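短編小説 | 水位観測員の記録
サイト内検索 本文へ移動
前の作品 | 作品一覧 | 次の作品

基準点

アレマイエフ川の水位は、ネンドラ観測所で一日に三回読む。六時、十四時、二十二時である。読み取りは量水標の目盛りによる。自記計もあるが、自記計の値は量水標で補正する規則になっている。

ダンジュマ・オグンディペが着任したのは十月だった。前任者のガレスピー・ガルブレイスは引き継ぎに二日をかけた。一日目は書類、二日目は現場である。

「零点高は毎年測り直す」とガルブレイスは言った。「測って、変わっていなければ、変わっていないと書く」

「変わっていたら」

「変わった量を書く」

宿舎は観測所の裏にあり、台所と寝室と乾燥室からなる。ガルブレイスの荷物はすでに箱に入っていた。台所のものは置いていくという。官給品と私物の区別は台帳にあった。
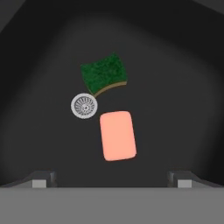 流しの底。緑色のスポンジと丸い金属製の排水口ストレーナー。

二十二時の読み取りを終えてから、オグンディペは過去の野帳を開いた。八年分が棚にあり、筆跡はすべて同じだった。鉛筆はHで、訂正は二重線、消しゴムの跡はない。備考欄はほとんど空白である。記入があるのは、流木、結氷、目盛り板の清掃、欠測の四種に限られていた。

三年目の野帳だけが違った。六月の末から、備考欄に「差2」とある。翌日も「差2」、その翌日も同じである。単位はない。十八日続き、そこで終わっていた。

翌朝、オグンディペは読み取りの前にそのことを尋ねた。ガルブレイスは長靴の留め金を締めていた。

「量水標と自記計の差だ。二ミリ」

「許容範囲です」

「許容範囲だから報告はしていない。書いただけだ」

「原因は」

「アクヴィル側の橋脚で工事があった。杭を打つと護岸がわずかに動く。護岸には量水標の支柱が付いている。工事が終わって、差もなくなった」

「戻ったのは護岸ですか」

ガルブレイスは答えず、懐中電灯を持って外へ出た。

量水標は階段の下にあった。水面は静かで、読みは一・四三メートル。二人が別々に読み、値は一致した。自記計の記録紙も一・四三だった。オグンディペは三つの値を書いた。
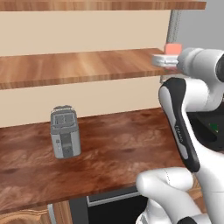 零点高は何を基準に測るのか。
岸の岩盤に埋めた真鍮の標で、観測所から二百メートル上流にある。護岸の影響を受けない位置に置く決まりである。

二人は水準儀を担いで上流へ歩いた。標は草に埋もれていた。ガルブレイスが草を刈り、オグンディペが器械を据えた。標尺を持つのはガルブレイスの役になった。気泡を合わせ、後視、前視、器械の移動。往路に一時間かかった。復路も同じだった。

閉合差は一ミリ未満。計算した零点高は、台帳の値より二ミリ低かった。

オグンディペは検算をした。値は変わらなかった。

「支柱は沈んだままです」

「そうだな」

「自記計との差がなくなったのは、自記計のほうを合わせたからではないですか」

「トルルム本局から技師が来て調整した。定期点検だ。その日の野帳を見ればいい」

「毎年の測量では」

ガルブレイスは標尺を畳んだ。金具が一つ固く、手間がかかった。

「三年目の秋から、標尺は一人で立てていた」と彼は言った。「器械も一人で覗いていた。標尺を立てて、戻って、覗く。風があると傾く。二ミリは傾きのうちだと判断した。変わっていない、と書いた」

オグンディペは野帳を閉じた。五年分の値に一律に二ミリの補正を入れることは、手続きとしては難しくない。様式があり、理由欄は二行である。 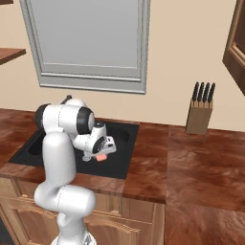

木のカウンターと黒い流し。宿舎の台所。

様式は台所で書いた。ガルブレイスが下書きを読み上げ、オグンディペが清書した。理由欄の一行目には護岸の沈下と書いた。二行目でガルブレイスは黙り、しばらくして「測量者の判断による」と言った。

「『判断の誤り』ではなく」

「君が書くなら、君の言葉でいい」

オグンディペは「測量者の判断による」と書いた。署名欄は二つあった。

迎えの車は十四時に来る予定だった。ガルブレイスは十三時五十分に階段を下り、量水標の前に立った。運転手は待たされた。

読みは一・四二メートルだった。オグンディペはそれを野帳に書き、備考欄に「零点高改定、別紙」と記入した。鉛筆はHを使った。

前の作品 | 作品一覧 | 次の作品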